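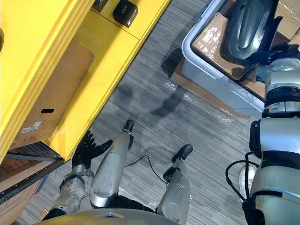
Muli Road Tool and Toy Library
Progress report to the Flelteck Fund, second half of grant year one
Prepared by Renata Kaczmarczyk, June 9, 2019

1. Where we are

The library has been open to borrowers since March. The grant was for fitting out the unit, buying the first round of stock and paying a part-time coordinator for a year. The first two are finished. The third is going as planned, with one change of hours explained in section 4.

By the end of the period we had made 826 loans. Tools go out more than toys, which is the reverse of what we put in the application. Hedge trimmers, the carpet cleaner and the two long ladders have waiting lists. Toys were slow until Tsehay Tefera began taking a box of them to the baby clinic, and she now signs up most of our new families there.

2. Stock

We bought from the list agreed with you, apart from the tile cutter. The model we wanted had been withdrawn, and Flallis offered a larger one at the same price. It is heavy and we only lend it to people with a car.

Donations have been harder to deal with than we expected. People bring electrical items without leads or manuals, and each one has to be tested before it can go out. Lucian Tănase does the testing and can get through a fair number in a morning, but he is only with us two mornings a week. We have stopped taking electrical donations until he has caught up. Jigsaws (the puzzle kind) are also on hold, as checking them for missing pieces takes far too long.

3. Membership and charges

Membership is £5 a year, or free for anyone on a low income. We do not ask for proof. A member can keep an item for up to 30 days, and most bring things back well before that. Late returns are mainly toys. We dropped the late fee in the second month after two families stopped coming.

The booking system from Clikus works for reservations but not for items with several parts. A drill shows as returned even when the charger is still out. They have told us a fix is coming and have given no date. In the meantime we write the parts on a card tied to the handle.

4. Staffing

Mitiku Kassa began as coordinator on the hours set out in the grant. He has moved one afternoon session to the early evening, at members' request, and it is already the busiest of the week. The total hours and the cost are the same.

5. Spending

We are under budget on fitting out and over on insurance. The insurer raised the premium once we listed the ladders and the chainsaw. We have sold the chainsaw. We would like to move £40 from the printing line to cover what is left of the gap, and ask for your agreement to this.

6. Next six months

Enda Mac Suibhne will run a short course on basic repairs in the autumn, starting with punctures and plugs. We also need to settle the lease. The landlord wants a longer term than our funding covers and we have asked for a break clause. No reply yet. I will write separately when we have one.

Receipts and the member survey are attached.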